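Automation in the Sorting Room: What Changed for Staff at Bringate

Report for Work and Technology, second-year project
Submitted April 29, 2022

1. Background

Bringate packs stationery and small office supplies for mail order. Most of what comes back to it are returns: opened sets of markers, glue sticks, bottles of correction fluid, loose items that have lost their box. Until last July these were sorted entirely by hand at one long bench. Staff picked up each item, looked it over, and put it in a tray for restocking, repacking or disposal.

The company then brought in a two-arm sorting cell from a supplier called Femitia. Our group wanted to find out what that did to the jobs of the people at the bench. We did not set out to measure whether the cell was a good purchase, and we were not given the costs.

2. What we did

We visited the site, sat in on two shifts and interviewed 14 employees. We also had access to the returns log for one week before the change and one week after. Interviews were done in the lunchroom and lasted as long as people wanted them to. Two people asked not to be recorded, so we took notes by hand.

3. How the work is divided now

The arms handle small, rigid items that can be gripped from the side. Anything soft, leaking, torn or stuck together still goes to a person. So does anything the cell puts down twice without placing it in a tray. In the log for the week after the change, 1603 items went through the room. Of these, 431 were passed to staff by the cell.

Before the change, each person sorted, labelled and entered items in the log. Labelling is still done by hand. Log entries for items placed by the arms are now filled in automatically, and a person checks them at a computer near the cell. This checking job did not exist before. It is shared in turns of one hour, and it is the job people had the most to say about. 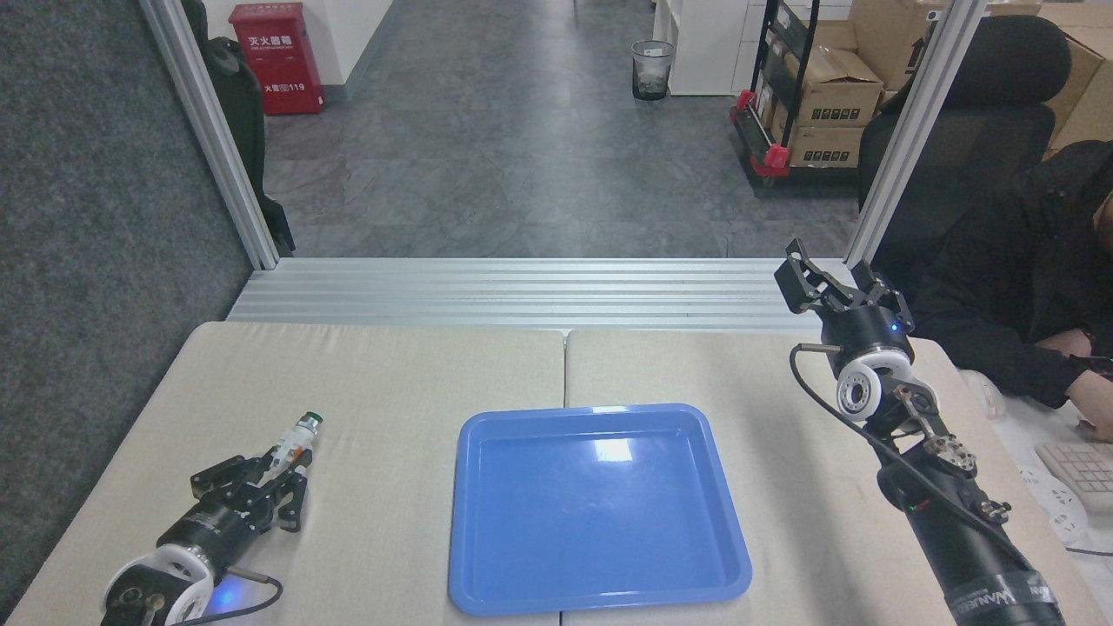

Remedios Lumbao read our draft of this section and wrote back that we had made the checking sound easier than it is. At the bench, she said, you notice a cracked cap because it is in your hand. At the screen you have to remember to look up, and after forty minutes you stop looking up. She wanted the report to say that an hour is too long, and that the staff had asked for half-hour turns in writing.

We have since confirmed that the request was made. Management told us it is being considered.

4. What people said

Sore wrists and shoulders came up in most of the interviews. People who had worked at the old bench for a long time said they had less pain by the end of a shift. Several also said they now had sore eyes and a stiff neck, which they put down to the screen work.

Views on pace were mixed. Some liked that the arms set a steady rhythm. Others felt they were now waiting on a machine and then rushing when the hand-sorted pile built up. One person described the pile as "all the awkward ones", and said it was tiring to get nothing simple all day.

Talk had changed as well. The old bench had people on both sides, and new workers learned by watching whoever was across from them. Now the checker sits apart. Two of the newest employees said they had learned the labelling codes from a printed sheet and were still unsure about some of them.

No one lost their job in the changeover. Three casual positions were not renewed at the end of the season, and staff disagreed about whether the cell was the reason.

5. Training

Femitia provided one afternoon of training. It covered starting and stopping the cell, clearing a dropped item and who to call. It did not cover what to do when the log and the tray disagree, and staff have worked out their own method, which is to empty the tray and enter everything again by hand. This is slow but people trust it.

6. Limits of this project

We looked at one room in one company. The two weeks of log data are from different times of year. Our interviews were all on the day shift, and the evening shift may see things differently.

7. Suggestions

Shorten the checking turns to half an hour.
Mix some easy items back into the hand-sorted work.
Pair each new employee with an experienced one for labelling.
Write down the tray and log method so everyone does it the same way.

Thanks to Emiko Yagi for help with the interview questions, and to the day shift for their time.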